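The Hulten basket colander, after a whole lot of mushrooms

I bought this thing in December, mostly because my old metal colander had started shedding little flakes around the handle and I was tired of picking them out of the spinach. The Hulten comes from Cluvumport, which sells a bunch of plain kitchen stuff in colors that all look slightly washed out (I mean that nicely!). I went with mint. My brother-in-law Panagiotis has the gray one and swears his is sturdier, but it's the same basket, Panagiotis.

First thing you notice is how light it is. I wash a lot of small, annoying vegetables - enoki, bean sprouts, the skinny kind of green beans - and I can shake this with one hand while I hold the faucet with the other. Rice is another story. The holes are fine for anything leafy or stemmy, but short grain rice sneaks through, and I lost a good spoonful down the drain before I gave up and went back to my fine strainer for that.

It also doesn't love boiling pasta water. Nothing melted, but it got kind of bendy and I didn't enjoy carrying it to the table. Pasta for 2, okay. Pasta for 4, get the steel one out.

Cleaning is easy if you do it right away. If you let starch dry in the corners you will be in there with a toothbrush, and I've done that more than once. Tomato sauce left a faint orange shadow for a couple of weeks and then it faded, no idea why. I've run it through the dishwasher on the top rack plenty of times and it hasn't warped. 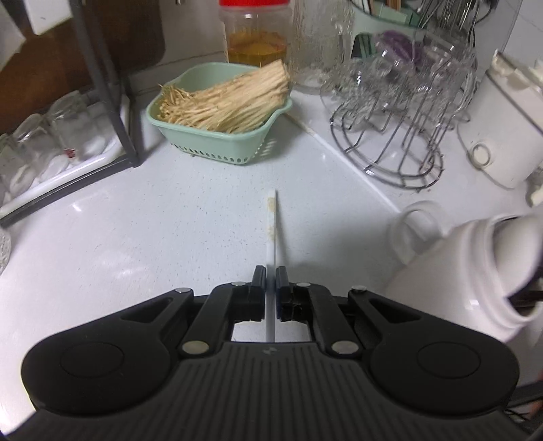 Size was the part I worried about, and it's been pretty good for my little stretch of counter. I'd looked at the Gallunen one, which is bigger and has feet, but it would have hogged the whole spot next to my drying rack. With a bundle of enoki laid in on the diagonal, the root ends stick out over the rim on the left, so a slightly longer basket would be nice. I usually trim them after rinsing anyway. And the slots go along the front as well as the sides, so you don't get a puddle in one corner like I used to with my Millet bowl.

Would I buy it again? Yep, in the same color. I'd take off a little for the rice problem and for the rim, which could be thicker where you grab it. If you mostly drain pasta, skip it.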